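Convertible loan notes: from signature to share register
Speaker notes, Virgilio Cabrera, Warka
Second half of the session (tax points) taken by Mansa Odoi

Slide 1. Title
Leave up while people sit down. Say that questions on tax go to Mansa after slide 8. Handout has the worked case on the back page; ask people to take one now.

Slide 2. Scope
The talk covers one instrument, the unsecured convertible loan note, issued by a small private company before its first priced round. It doesn't cover advance subscription agreements, though the arithmetic on slide 5 is much the same for those. It doesn't cover venture debt.
Assume the room knows what a cap and a discount are. If there are blank faces, give the one-line version: the cap sets the highest valuation at which the note can turn into shares, and the discount takes a percentage off the price paid by the new investors. The holder normally gets whichever gives the lower price per share.

Slide 3. The case
Company is Garg. It has 3,495 ordinary shares in issue, all held by the two founders. It borrowed from 7 noteholders on a single instrument, with certificates issued on different dates. Warka was one of the holders. Nuvon then offered to lead a priced round.
Point out that everyone signed the same instrument but the interest start dates differ. This matters on slide 5. The founders had been treating the notes as one lump sum in their spreadsheet.

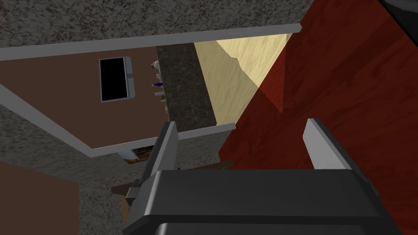 Slide 4. What triggers conversion
Three triggers in the Garg instrument: a qualifying round, a sale, and the long-stop date. Read the definition of qualifying round aloud from the slide. It turns on new money received, and money from the notes themselves is left out of the sum. Two earlier drafts of the Nuvon term sheet counted the notes towards the minimum. On that reading the round qualified. On the instrument's own wording it would have fallen short until Nuvon raised its share.
Long-stop date: the instrument allowed the company to extend once, by 6 months, with the consent of holders of a majority of the principal. Majority by value, so a single large holder can decide it. Ask who in the room has checked this in their own paper. Wait for hands.
Sale trigger: repayment at a multiple or conversion at the cap, holder's choice. Skip the detail if running late.

Slide 5. The arithmetic
Go slowly. Order of steps:
Take principal and add interest to the conversion date, certificate by certificate.
Work out the cap price. Divide the cap by the fully diluted share count as the instrument defines it.
Work out the discount price from the round price.
Take the lower of the two.
Divide each holder's total by that price and round down.
In this case the cap price was lower. The seven holdings came to 1,536 shares after rounding. Added to the founders' shares that makes 5,031 before Nuvon's money goes in, and the noteholders have a little over thirty per cent of it. The founders' own model had them much lower. Two causes: interest left out, and the cap divided by a share count that included the new option pool when the instrument said to exclude it.
Stress that a bigger share count in step two gives a lower price and more shares to noteholders. People often get the direction wrong when they are tired. The founders' error on the pool ran against them and the error on interest ran in their favour; the second was the larger.

Slide 6. Fully diluted: which shares count
Four items to check in the definition: options granted, options promised but not granted, the unallocated pool, and any increase in the pool demanded by the incoming investor. The last is the usual source of argument. Nuvon wanted the increase made before its investment. The instrument was silent on increases. Silence was read as exclusion by both sets of lawyers, after some letters.
Suggested drafting is on the handout. It names each of the four and says in or out.
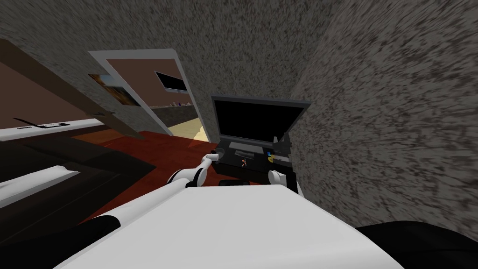

Simulated room: the robot's arm and gripper reaching towards an open laptop.

Slide 7. Class of share
Notes usually convert into the most senior class issued in the round. If the preference on that class is one times the round price, a holder converting at a lower price gets a preference on money never paid in. Show the small table. Remedy is a shadow class, identical in every right except that the preference amount is set at the conversion price. Nuvon asked for one and the holders agreed.
Warka's position, as a noteholder, was that a shadow class is reasonable if the voting is pooled with the main class. Say plainly that this is a holder's view. A company may prefer ordinary shares and should ask for them at the start, when it still has something to trade.

Slide 8. Completion mechanics
List, in the order they were done:
Board minutes approving the conversion schedule.
Shareholder resolutions for allotment authority and new articles.
Notice to each holder with the calculation attached.
Certificates surrendered, or an indemnity for lost ones.
Allotment, register of members, filing.
Garg kept its register in Bistine. The import took a total per holder only, so the holder with two certificates lost the split between them. It was put right by hand. Keep the certificate-level schedule as a separate file whatever register is used.
Allow time for the lost certificate. One holder took longer over the indemnity than the rest of completion put together.

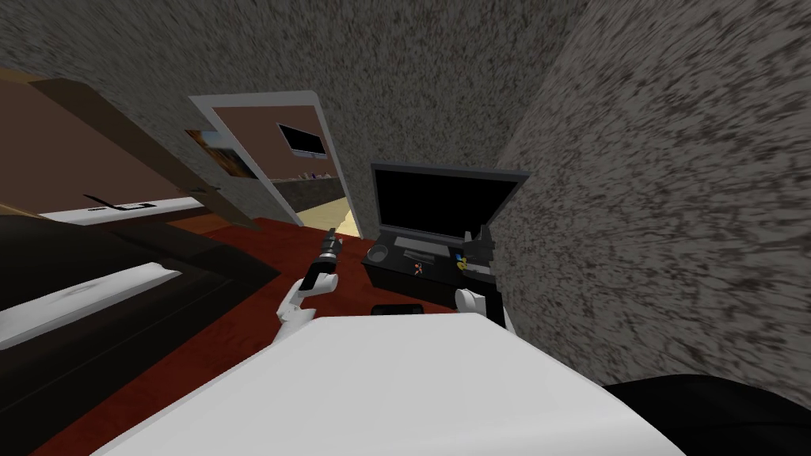
Simulated room with a desk and deep red carpet, both robot arms forward.

Slide 9. Tax (Mansa Odoi)
Hand over. Mansa's notes are separate. She will cover the treatment of rolled-up interest, whether tax must be withheld when interest is paid in shares, and why individual investors looking for relief often can't use a loan note at all.
If asked about Garg's own tax position, decline.

Slide 10. Checks before signing
Back to me. Read from the slide without adding to it:
Is interest simple or compound, and does it convert?
Is the cap before or after the new money?
Does the share count include the pool and any increase?
Who can extend the long-stop date?
Into which class do the notes convert?
Does a new note on better terms have to be offered to existing holders?
The last one was not in the Garg instrument and is not covered on the handout. There is a short clause for it in the appendix slides if somebody wants to see it.

Questions
Repeat each question for the people at the back. Likely ones: what happens if the round closes in two parts (answer: look for the words "series of related transactions"), and whether the cap can be changed after issue (answer: yes, by the same majority as any other variation, unless the instrument lists it as a reserved matter).
Handouts left over go back in the box by the door.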